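Lillow Institute of Early Childhood Studies
Course handout: Materials and the Table Environment
Unit 6 – Modeling Dough
Prepared by Sohail Usmani
Revised 2018-10-10

Purpose of the unit

Students in this unit study modeling dough as a classroom material. The practical session asks each student to prepare a table, work the dough by hand, and return the table to its starting condition. The written portion asks for a short account of how the arrangement of the table affected the work. Students should read Coste, chapter 2, before attending.

Preparing the table

A plain, pale surface is preferred. Small crumbs of dough are easily seen against it and can be removed before they are pressed into the next piece. Patterned cloths should be taken off and stored. Bowls should be wide enough for a child's hand to enter without tipping the rim, and their colors should be easy to name aloud. Red and green are the usual choice in the Lillow classrooms, as the words are familiar to most children on entry.

Each color of dough is given out as a single lump. The student divides it only after it has been softened by kneading. A lump that cracks at the edges when pressed needs further work – a few drops of water may be added, but no more than the palm can take up.
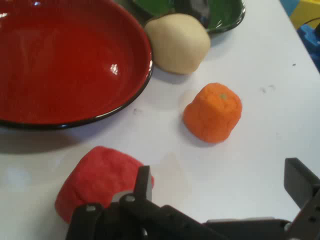
Color transfer is the most common difficulty in shared sessions. A fleck of one dough caught in another cannot be fully kneaded out, and repeated handling will only spread it. Lift the fleck with a fingernail or the point of a blunt tool while the piece is at rest. Light doughs, beige and white in particular, should be handled first and dark ones last.

Forming

Begin with a ball. From the ball, students produce a short cylinder by rolling it under a flat hand and then tapping each end on the table. The top should be level enough to support a second piece. Fine creases on the surface are acceptable at this stage. Students who wish to continue may press a thumb into the top to form a cup.

Sorting and clearing

Sorting is part of the lesson and should be done with the children present. The adult names the dough, then names the bowl, and waits. Directions should be short: "Put the orange one in the red bowl." Pieces left on the table at the end are gathered by color and weighed. A full class set is 300 grams per color; anything under 40 grams is set aside for the Stuneter exercise in May.

Written work is to be handed in at the unit office. Late papers require a signed form.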